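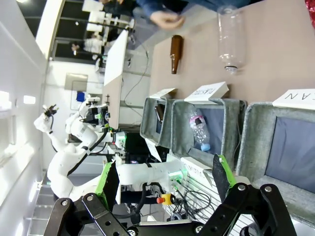
Subject: Re: [returns-floor] what happens to the sorting bench

Eckhard Grube wrote:

> The notice on the board says the robots will be taught glass,
> plastic and cans by the end of April. It doesn't say what
> happens to the four of us who already know glass, plastic and
> cans. I've been on that bench at Bromness since it was a door
> on two trestles. Does anybody who has talked to Gaderex know
> more than the notice does?

Eckhard, I have talked to Gaderex, and I know slightly more than the notice does, which puts me about level with the coffee machine.

The bench stays. The late shift on it goes to the robots first, the day shift "in a second phase," and when I asked for the date of the second phase I was given a pen. The four of you are to become "stream supervisors." Same hourly rate, in writing, for 40 weeks. After that it gets reviewed. I asked who reviews it and got a second pen.

As for what a stream supervisor does all day, I went over and tried it for a morning. You put the bottles and cans out on the table. Glass goes to one bin, plastic to another, cans to the third, and each bin has a folded card on it with the word, in case you forget. Then you set things out again in a different order, because they want it learned every which way. 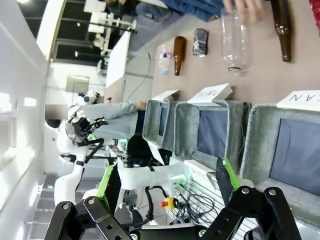

My back was fine afterward, I'll give them that. My back on the real bench is never fine. There's also no broken glass and no smell, and you can hear the person next to you talk, so I now know a good deal about Wegener's kitchen renovation.

What I missed was deciding anything. On the bench you pick up some greasy thing with a foil lid and a paper sleeve and you make a call. On the trial table the odd stuff gets left out "for now." Our log for March has 732 items marked odd, and 231 of those went back to Plisora with a complaint attached, written by one of us. I would like to know whose job that is in April. It isn't on the list of duties. I read the list twice, it's short.

So my proposal for the meeting, and please shout before then if you disagree:

1. The rate is fixed past the 40 weeks, or we get the review terms now.
2. Odd items and the Plisora complaints are written into the supervisor job.
3. Whoever is on the bench can stop the robots without phoning anyone first.

Number 3 they agreed to on the spot, so I'd like it on paper before they remember agreeing.

Eckhard, can you bring the old log sheets? The ones from the trestle days too, if the mice left any.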